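Taltthorpe site — packaging and table handling meeting
Minutes, Friday, 10.00

Present: Denise Heywood (chair), Cormac Quinlan, Tomás McGrath, Nazareno Lombardi
Apologies: Brendan Hanrahan

1. Minutes of the last meeting
Agreed, with one correction: the order to Stinetti was for trays only. Lids are on a separate order.

2. Clear containers
TM reported on the clear plastic items under review. Outlines are hard to pick out against a white table top. CQ asked whether a darker mat should be bought. NL preferred to keep the bare table for now and look at the lighting first. DH agreed — mat to be raised again in January.

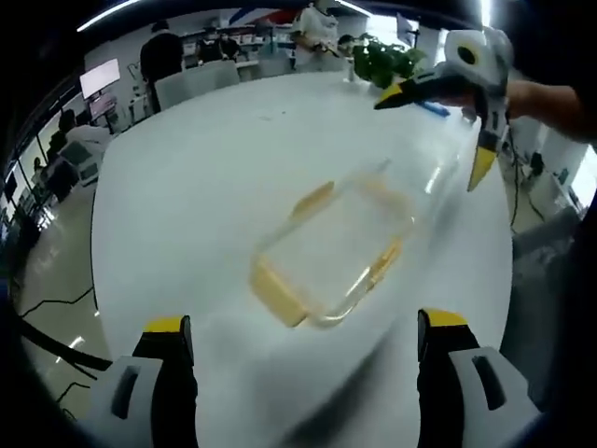
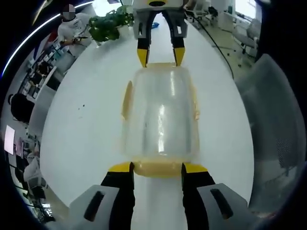
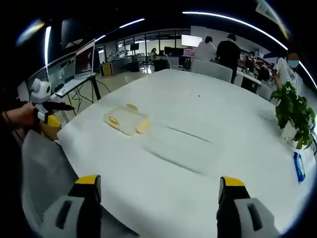
Item 2: clear items on the white table. The tray is in the third picture.

3. Table and surroundings
Wiping down is to be done before each session, with a dry cloth to finish. NL asked that pens and other small objects be kept off the table top. The plant may stay. Chairs to be pushed in when not in use. CQ to look into routing cables away from the working area.

4. Stock
Riritz has quoted for 4,000 trays, delivered in 2 lots. Nic Aodha can supply 100 at short notice at a higher unit price. Agreed to take the 100 and hold the larger order until the rim size is settled. TM noted that shelf space is limited.

5. Actions
TM — confirm rim size with Riritz.
CQ — cable routing; price of mat.
NL — lighting check, 3 positions.
DH — send minutes to BH.

6. Any other business
CQ asked for labels on the storage boxes. DH to order.

Meeting closed 10.50.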